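分拣线上机械臂快一年了，说说各位那边的变化？

楼主：夜班拧螺丝
我们仓做零散商品配货，就是小件入抽屉柜那种。去年三月之后线上陆续换成Runberg的臂，原来一个班52个人，现在47。没裁，走的没补。公司口径是“岗位升级”，我从拣货变成“单元看护”，工资条上多了一行补贴，少了一行计件。
想问问别的仓什么情况。手是不累了，脑子累。一晚上盯四个屏，报警了过去点确认，点完回来又响。

2楼：Ketilsson二号库
一样。计件没了这个最伤，以前手快的一个月能多拿不少，现在快慢一个价。

3楼：阿敏不加班
说句不中听的，计件本来就是拿腰换的。我腰突两年，转看护之后才算能睡整觉。楼主你年轻，过几年再看。

4楼：夜班拧螺丝（楼主）
回3楼：腰这个我认。可是培训呢？给我们讲了两个下午，PPT翻完签字，然后就上岗了。报警代码表138条，一半是英文。

5楼：Sanaa Fahmy
我在集成商这边，Trutholm的项目，做现场调试，中文打字慢见谅。代码表的问题我们提过，甲方说先上线再翻译。现在新任务都是先在仿真里跑，跑过了再下到现场，看护的人其实应该从仿真这一步就参加。你们比我们清楚哪种东西会滚、哪种抽屉爱卡。
贴一段我们内部给看护员写的步骤，抓取入抽屉这个任务的，随便拿去用：

步骤一 看初始状态
开跑之前先停住看一眼。抽屉是不是拉开了，里面空不空，要抓的东西在夹爪哪一边，旁边有没有挨得近的。觉得哪里别扭就写下来，不用会编程，写人话就行。

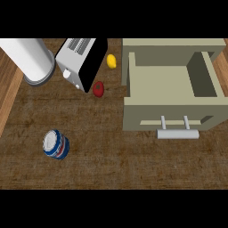
步骤二 放慢速度跑一遍
速度降到最低档。重点看夹爪下去的时候会不会蹭到旁边那个，番茄和柠檬这类圆的尤其注意。易拉罐离得远，一般不碍事，但是臂回撤的路线也要看。

步骤三 签字
看护员签，不是工程师签。不同意就不签，退回来改。

6楼：Ketilsson二号库
步骤三在我们这儿就是笑话。不签？班长站你后面等着呢

7楼：mak_cheng
我是Cheng-en Mak，跟Sanaa姐一个组的。6楼说的我信，我们走了之后甲方怎么执行真管不了。不过有签字栏总比没有强吧，出了事能查到是谁催的。

8楼：Ketilsson二号库
查到的是谁签的，不是谁催的，兄弟

9楼：老薛薛薛
8楼+1。签字栏最后都是往下甩。

10楼：阿敏不加班
那个柜子我多问一句，把手底下那块空间够不够？我们这边真机上，抽屉没拉到底，夹爪进去就刮后沿，一个礼拜换了两次指垫。仿真里从来不刮，气死人。

11楼：Sanaa Fahmy
10楼这个反馈特别有用。仿真里抽屉滑轨是理想的，真的滑轨用久了有阻力，拉不到底。麻烦把行程量一下发我，差多少毫米都行，我让Cheng-en把这个加进随机范围里。

12楼：阿敏不加班
晚上去量。量这个算不算我工时啊😂

13楼：夜班拧螺丝（楼主）
12楼问到点子上了。以前干的活看得见，箱子摆那儿。现在提意见、记异常、帮调试的来回比划，这些全不算产量。上个月我记了满满一本，主管翻都没翻。

14楼：pui_hsueh
别的角度说一下，我在Bomeck管排班。上臂之后单班大约2,681件，错放确实比以前少，这个得承认。但是人闲下来的时间是碎的，三分钟五分钟，没法真休息，也没法排别的活。我跟上面提过把看护改成两小时一轮换，批了一半，夜班没批，理由是人手不够。

15楼：老薛薛薛
夜班最该换的偏不换，绝了

16楼：贡萨洛不吃辣
我们仓轮换搞了，效果还行。但有老师傅不乐意，说刚看顺这台的脾气又换。Gonzalo本人就是那个不乐意的（对就是我）。每台都有每台的毛病，三号臂放罐子老歪，熟了一听声音就知道要报警。

17楼：pui_hsueh
回16楼：那能不能固定两台来回换？不用全线转

18楼：贡萨洛不吃辣
可以啊，提给你们夜班试试

19楼：mak_cheng
声音这个记一下，我们没采过。三号臂歪是往哪边歪？

20楼：贡萨洛不吃辣
往门那边。放下去的时候咯噔一下，手腕那节。修过一次，说没查出来

21楼：夜班拧螺丝（楼主）
回14楼，你们少错放这块，奖金分到看护了没？

22楼：pui_hsueh
没有。算在设备效益里了。

23楼：Ketilsson二号库
呵呵

24楼：阿敏不加班
量完了，抽屉离拉到底还差一截，左右还不一样，数字私信发Sanaa了。工时我填的“设备协助”，看他批不批在说。

25楼：夜班拧螺丝（楼主）
批了吱一声，我也照这个填。上工了，屏又响了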